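Kedurier makes and lends plain toy blocks for schools, libraries and family centers. We started in a rented shop behind a bakery, where Abílio Cardoso cut the first sets by hand and sold them from a folding table at the town market. We now have two rooms: one for cutting and painting, one for sorting and checking.

## What we make

Our blocks come in solid colors with softened corners. There are no pictures or sound chips. A child can stack them, line them up or push them together, and the adult in the room can leave them to it.

The basic set is called Lobo, and most of our customers begin with it. Drenano is a larger set for classrooms and has a lid that doubles as a tray. Both sets use the same colors, so a school that owns one can add the other later.

## The checking room

Aurora Gouveia runs the checking room. Sets that come back from a loan are wiped down, looked over and tried out on a table before they are packed again. Small marks are fine. A split corner or a block that rocks on a flat surface is not, and it gets replaced from stock at no charge.
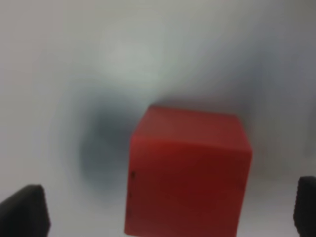
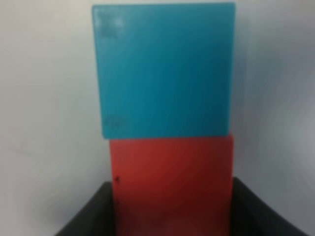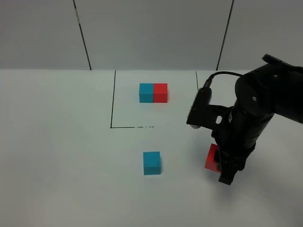 Red and blue blocks, two of our standard colors.

Rui Torres wrote to us that his class had kept one Lobo set for a full school year, that the children still built with it every morning, and that he would like the blue a shade lighter so it shows up better on a dark rug. We have passed that on to the paint room.

## Loans and orders

The loan library has 479 sets. A loan runs for a school term and can be renewed once if no one is waiting. New loans open in October. Schools pay return shipping only.

Single blocks can be ordered to replace lost ones. Please give the set name and the color.

Orders and loan requests go to Mafalda Barros at the front office. Pickup is by appointment at the side door on Vanar Street.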